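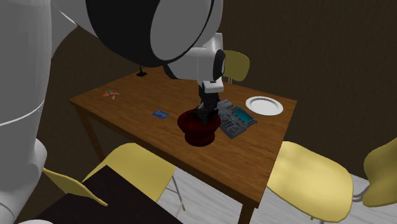 4. Scheduling of preventive service

4.1 Setting and records

The fleet studied in this section is run by Curham, a parcel and small-freight carrier with three depots. It had 427 vans on the road at the start of the study period, all of them leased, and all of them serviced either in the depot workshops or by an outside garage under contract. The vans do short routes with many stops. Most return to the same depot every evening, which makes the odometer record fairly complete.

Service records came from Kenutix, the software the carrier uses to book workshop time. Each record gives the van number, the depot, the odometer reading when the van came in, the work done, and the date it was released. Records before December were left out. Until then, the depots entered tire changes and oil changes under the same code, and the two could not be separated without going back to paper job sheets.

Odometer readings were checked against fuel card entries. Where the two differed by more than 500 miles, the fuel card entry was used, unless it was lower than the reading from the previous visit. Drivers type the reading in by hand at the pump, and a missing digit is a common error. Morfudd Lewis, who handled workshop bookings at the largest depot, went through the remaining conflicts one at a time and marked which reading to keep. A few vans had been moved between depots without a transfer entry. These were assigned to the depot where they had been fueled most often.

4.2 Service rules compared

Under the rule in force when the study began, a van was due for service when it reached a fixed mileage, and the depot could bring it in up to 2,000 miles early or late. We call this the fixed rule. In practice, the depots used the allowance in different ways. The largest depot tended to bring vans in early when a bay was free. The other two tended to wait, and vans on heavy routes were sometimes already past the allowance by the time a bay opened.

The second rule, which we call the route rule, keeps the same allowance but sets the due mileage by the type of route. Vans on dense city routes idle longer and brake more often than vans on the outer routes, and the same odometer reading means more engine hours and more brake wear. Routes were put into two groups, city and outer, using the number of stops per mile over the prior month. A van that switched groups kept its old due mileage until its next visit.

The third rule adds bay capacity. When more vans are due in a week than a depot can take, the vans with the most idle time go first, and the others are held over as long as they stay within the allowance. If that is still not possible, the van goes to the outside garage. We call this the capacity rule.

4.3 Simulation

The rules could not be tried side by side on the same vans, so they were compared by simulation. Simulation is used in many fields where trials on real equipment are slow or costly, and it has a long history in vehicle maintenance. Our model is simple by the standards of that work. Time moves forward in steps of one working day. On each day, every van adds the mileage drawn from the record of its own route group, and any van that is due is placed in the queue for its depot.

Breakdowns were drawn from a rate that rises with miles since last service. The rate was fitted separately for city and outer vans. We did not fit it by depot, because the smallest depot had too few roadside calls to give a stable estimate. A van that breaks down in the model takes the next open bay ahead of scheduled work, as it would at the carrier.

Bay hours were taken from the posted shift plan for each workshop. The plan of 3rd February was used throughout, although staffing changed slightly later in the period. Parts delays were left out. The workshops reported that most parts for routine service are held on the shelf, and the records do not show when a job was paused to wait for a part.

Each rule was run from the same starting state, with each van at its recorded mileage. Runs were repeated with different draws until the mean number of days off the road had settled.

4.4 Results

Both alternatives gave fewer days off the road than the fixed rule. Most of the change came from city vans, which were brought in sooner under the route rule and had fewer roadside calls as a result. For outer vans, the route rule made little difference to breakdowns but did cut the number of scheduled visits.

The capacity rule did better than the route rule at the two smaller depots and no better at the largest one. This fits what the workshops told us. The largest depot seldom has a full queue, and a rule for sorting the queue has little to act on there. At the smaller depots, the gain came mainly in the weeks before the winter peak, when vans are brought in ahead of heavy use.

Use of the outside garage went up under the route rule at one of the smaller depots. City vans came due close together, and the depot has only one lift that takes the long-wheelbase model. Under the capacity rule this effect was smaller, but it did not go away.

4.5 Limits

Engine hours were not recorded directly. Idle time was estimated from the gap between engine start and first movement in the Awan tracking units, and these were fitted to only part of the fleet. For vans without a unit, we used the average for the route group. The estimate is likely to be poor for vans with a power lift, since drivers leave the engine on while loading.

The lease terms also matter. Several of the leases, including those arranged through Nasilitz, carry a penalty if a service is missed by more than the stated mileage. The model treats the allowance as a hard limit for every van and does not price the penalty. A carrier that owns its vans could allow a wider margin, and the order of the rules might then change. Section 5 takes up the cost side using the garage invoices.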